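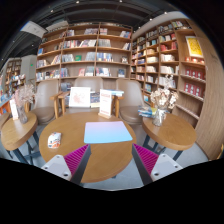

Home | Kitchens | Baths | Service | My Account

Ticket 3464
Product: Rizzi soft-close drawer base, 500 mm
Status: Closed
Handled by: Cosimo Pellegrini, Grokmont service desk

Reported
Customer says the bottom drawer left of the range stops 2 inches short of closed. Started the week after the countertop went on. The two drawers above it close fine. No scraping noise.

Monday, 9:40
Called customer. Had her empty the drawer, lift it off the runners and look behind it. Nothing had fallen down the back. Drawer put back, same fault.

Monday, 2:15
Asked her to swap the bottom drawer with the middle one, same size. Fault stayed at the bottom, so the drawer box is good. Runner or cabinet side.

Site visit
Cabinet measured 325 at the front and 322 at the rear. Rear of the base is pinched. The installer had shimmed against the wall and left out the back spacer. Backed off the two wall screws, fitted the spacer, tightened again. Rear now 325.

Drawer closes but the last inch is slow. Left damper leaks oil. Ordered one Zurnon runner pair, $52, under warranty. Customer not charged.

Second visit
Replaced both runners. Old screw holes on the left side were stripped, so I moved up to the next row and matched it on the right. Front adjusted down to line up with the dishwasher panel. Opened and closed it 20 times loaded with pans. No fault.

Toe kick clip found broken while down there. Replaced from van stock.

Note for installs: check rear width on the other Prornutora Street kitchens before the tops go on. Same crew.

Customer confirmed by phone. Closing.

Grokmont Kitchen & Bath | Contact the service desk | Copyright Grokmont, all rights reserved | Back to top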